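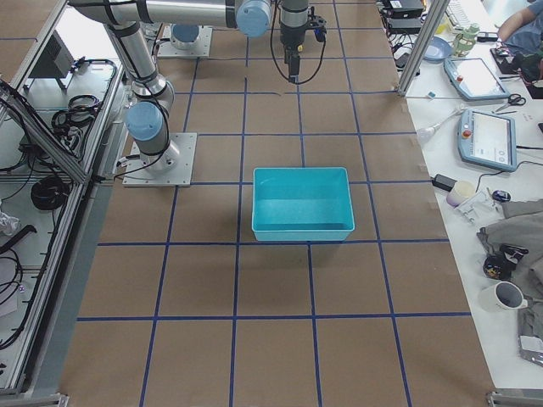
2. Planning and budgeting for your two-arm table

Welcome back, and do put the kettle on, as this part of the guide is best read slowly and before any order has gone to Gouveia. Most of the trouble we hear about at Gresovstead begins with a good pair of arms and very little money left for everything that goes round them.

2.1 Working out what to buy

1. Write down the jobs you want the arms to do in the first year, in plain words. "Pick up a small object and put it in a bin" is quite enough detail.

2. Measure the room. You need space for the work table itself and for a second table beside it, where the teach pendants, the control boxes and (let's be fair to ourselves) the mugs will end up. Allow 1,000 mm of clear walkway on the open side.

3. Count one teach pendant for each arm, and check that both appear on the quotation. The Clana package lists them on a separate page, which is easily missed.

4. Set aside 3,000 pounds for the frame, base plates and brackets. If you already have a sturdy frame, ask Fulell to look over your drawings before you take this line out.

5. Put down a further 200 pounds for the small things: brown paper for the table top, blue tape for marking out the grid, cable straps, a couple of plastic bins and a few objects to practise on. Paper tears and tape lifts, so treat this as money you will spend again each year.

Note: Américo Simões, who looks after our orders desk, likes to see the frame and the arms on one purchase order. It saves him a good deal of matching up, and your delivery tends to arrive together - a pleasure for everybody.

Caution: Do not leave the emergency stops until last. Decide at the planning stage where each pendant will lie, and make sure a person standing at the table can reach both red buttons.

2.2 Before you sign

6. Mark out the table at full size on the floor, walk round it, and ask a colleague to do the same. Move things now, while it costs nothing.

7. Send us your floor sketch with the quotation number written on it. If you want the arms before the end of November, let us have it as early as you can.

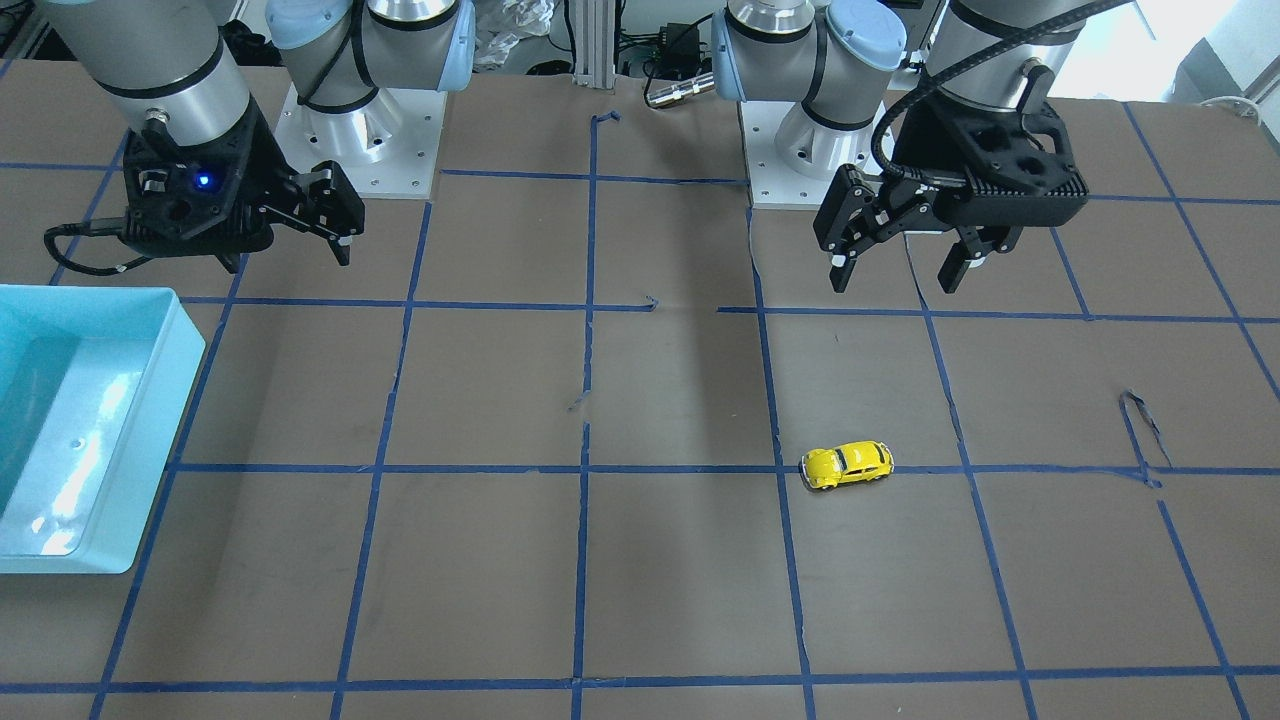

Can I buy one arm now and add the second later?

You can, provided you order the frame and both base plates at the start. Fitting a second plate to a finished table means taking the first arm off and setting it up again, and that visit is charged separately.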